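Keeping the Coffee Corner Under Control

I drink too much coffee, and so does everybody who comes through my kitchen, so the coffee corner gets messier than any other spot in the house. Crumbs land there. Mail lands there. Last May I finally got fed up and changed how I do the whole thing, and enough of you asked about it that I'm writing it all down in one go.

First, the pods. I used to dump them in a big glass bowl because it looked nice in a magazine. It was a pain! The decaf always sank to the bottom, and I'd be standing there at 6 in the morning digging around like a raccoon. Now I buy a box of 100 when they go on sale, keep the box up in the pantry (dark, dry, away from the stove), and only bring down 12 at a time. That's plenty for a few days at our place, and I can see at a glance when we're running low on the ones my husband likes.

Whatever you keep them in, go low. I had a tall spinning rack for a while, the kind that holds the pods in columns, and it wobbled every time someone bumped the table. Also the dust! Every little wire needed its own wipe. A low tray with rounded corners gets cleaned in one swipe because there's no square corner for the grounds to pack into. If you've ever gone after old coffee with a toothpick, you know what I mean.

I'm also a big fan of a piece of stiff cardboard stood up at the side of the holder. You can cut one from a shipping box or use the side of something prettier. Mine started as a way to keep the sugar packets from sliding over, and I liked the color so much it stayed. When it gets a coffee splash on it, it goes in the recycling and I cut another.

Now the table. Ours is light wood and it shows everything, so I've gotten a little fussy. Wipe with the grain, always. Use a cloth that's been wrung out hard, then go over it again with a dry one. For a fresh coffee drip, plain warm water is all I use. For an older ring I put a dab of dish soap on the damp cloth, rub lightly, rinse the cloth and go again. I try it on the underside of the table first if it's a piece I don't know. I've stopped using the spray my sister swears by (it left a film on her table that you could write your name in).

And leave some bare wood! I keep the holder toward the back and don't let anything else settle in front of it. It's so much nicer to have an open stretch to set your cup down, and if there's no pile, there's nothing to move before you wipe.

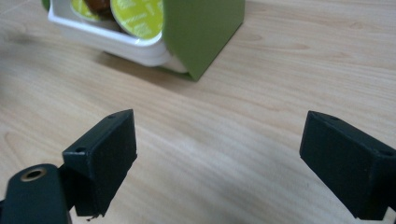

Siamak Ansari wrote in to say the cardboard trick works even better with a strip of clear packing tape along the bottom edge, where the drips soak in first. A panel treated that way has held up since the winter, and a damp table doesn't bother it. Tape both faces, was the other advice, or the cardboard starts to curl. I tried it on Wednesday with the wide tape and so far it's nice and flat.

A couple of last things. Wash the holder itself every week or so, in the sink with soap, and let it dry all the way before the pods go back in. If it's white plastic and it's gone a bit tan, make a paste with baking soda and water, leave it on while you drink your coffee, and rub it off with a soft cloth. Skip the scrubby side of the sponge on anything glossy, it dulls it for good. I ruined 2 trays that way before I learned.

Next time I'm doing the tea drawer, so send me whatever works for you with loose bags!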